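Search this forum
Search threads Search posts Titles only
Advanced search

Office Fit-Out & Furniture > Seating and Desks

Mesh chairs, curved bench desk, plank floor: armrest height and cable problem

Posted by tidewrack, Monday, 09:14

We took over a room from another department in March and inherited the furniture with it. One long curved white desk down the left side, further white desks opposite, black mesh task chairs throughout, wood-look plank floor. I have been asked to produce a short list of changes before we spend anything. Two problems so far: the chairs do not park properly, and the cables along the curved desk have no fixed route.

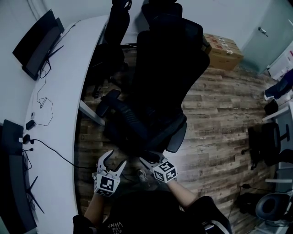
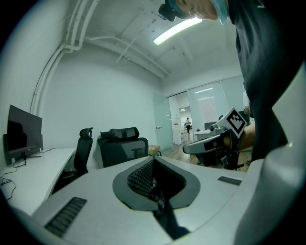
The curved desk and the mesh chairs, both pictures taken in the same room.

Measurements. The desk is fixed height. Clearance from floor to underside is 66 cm at the lowest point, where a rail runs beneath the top. The armrests on the chairs are at 2 cm above that on their lowest setting, so the arms meet the rail before the chair is home. People either leave the chair standing out or push it until the arm pads take the load. Several pads are already marked.

Budget is 200 pounds for the lot, excluding anything I can argue is maintenance. Suggestions wanted on (a) the chairs and (b) the cables.

----

sparrowgate, 09:41

Are the arms height-adjustable, or are you quoting a fixed arm with the seat right down? The answer changes everything. If they adjust independently there will be a button or paddle under the outside of each pad. If they are a fixed loop, you are limited to removing them.

----

tidewrack, 09:52

Independent, button on the outside. The figure I gave is arms at minimum and seat at the height most people use. With the seat fully down they clear, but then nobody over average height can work at it.

----

Hob_and_Lintel, 10:20

Take the arms off. Normally a few bolts from beneath the seat pan, and you can put them back if someone complains. I did an entire floor this way and the chairs went in under the desks as intended. Cost nothing except an afternoon.

Keep the bolts in a labelled bag. Refit short blanking bolts if the holes go through to the foam, otherwise they collect fluff.

----

sparrowgate, 10:33

I disagree with that as a blanket measure. Armrests are there for a reason, and some of the users will have had an assessment that specifies them. Ask first. Removing an adjustable arm to solve a parking problem is treating the wrong component. The rail is the obstruction, so look at the rail.

tidewrack, is the rail structural or is it a cable tray carrier? On the older Conance benching there was a removable tray rail at the front edge which everyone assumed was holding the top up. It was held by four clips.

----

tidewrack, 11:05

Had a look underneath. No maker's label on it that I can find. The rail is screwed into the leg frames at both ends and has a row of empty slots along it, so it may well be a tray carrier. I am not taking it out until I know. The top is a long span and it is curved.

----

Hob_and_Lintel, 11:12

Slots mean tray carrier. Take it out.

----

mossbank_joinery, 11:48

Slots do not mean tray carrier. Plenty of structural rails are slotted so that the same pressing can be used in both positions. On a curved top the rail also resists twist, and you will not see any sag on the day you remove it. You will see it months later, along with a gap at the joint between sections.

If you want a test: put a straight edge across the underside, front to back, midway between two legs. Slacken the screws at one end of the rail by a couple of turns with nothing on the desk. If the reading moves, the rail is carrying something. Tighten it again and leave it alone.

----

tidewrack, 12:30

Will do that when the monitors are off the desk, so not today. Moving to (b) for the moment. The cables on the curved desk run across the top and drop off the edge wherever they happen to reach it, and the small power adapters sit on the desktop. Under the desk there are loops hanging. There is also a cable on the floor on the other side, which I want dealt with first.

----

fennel_ohm, 12:58

Floor cable: relocate the feed if you can, rubber cover strip if you cannot. Do not tape it to planks. The adhesive lifts the wear layer on some types and leaves residue on all of them. Castors will also work the tape loose.

Desk cables: stick-on clips fail on painted undersides within a season. Screw-fixed mesh baskets are better. We used the Erum ones, 78 cm long, which follow a shallow curve acceptably if you leave a gap between each. Adapters go in the basket, spaced out and not bundled. Leave enough slack at each monitor to turn it round.

And if the slotted rail does turn out to be a tray carrier, you may find trays to suit it second-hand, which settles your budget.

----

Hob_and_Lintel, 13:15

Which would be an argument for keeping the rail. Fair enough. I still say arms off.

----

sparrowgate, 13:26

What castors are fitted? If the chairs came from a carpeted room they could be hard castors, and on planks those roll away when you stand up. Half of your parking complaint could be that. Soft-tread castors grip better and mark the floor less.

----

tidewrack, 13:40

Hard. Pulled one out to check, standard push-in stem. Jarkovum list a soft-tread set at a price I can probably pass off as maintenance. Has anyone used them?

----

mossbank_joinery, 14:02

Used both those and the Kravchuk ones. The Kravchuk tread is slightly softer and picks up grit. I would take the Jarkovum set. Check the stem diameter with calipers before ordering. There are two near-identical sizes and the smaller one will fit the larger socket and then fall out when the chair is lifted.

----

fennel_ohm, 14:19

Seconded on the calipers. Also, before anyone screws a basket to that desk: measure the thickness of the top and buy screws to suit. The supplied ones came through the surface on ours.

----

tidewrack, 16:47

Plan for now. Castors first, pending stem size. Floor cable rerouted along the wall. Rail test at the end of the week once the desk is clear. Arms stay on until I have asked each user. I will post the straight edge readings.

----

Hob_and_Lintel, 16:55

Post the chair model as well if there is a label under the seat. Some of those have a lower arm bracket available as a spare.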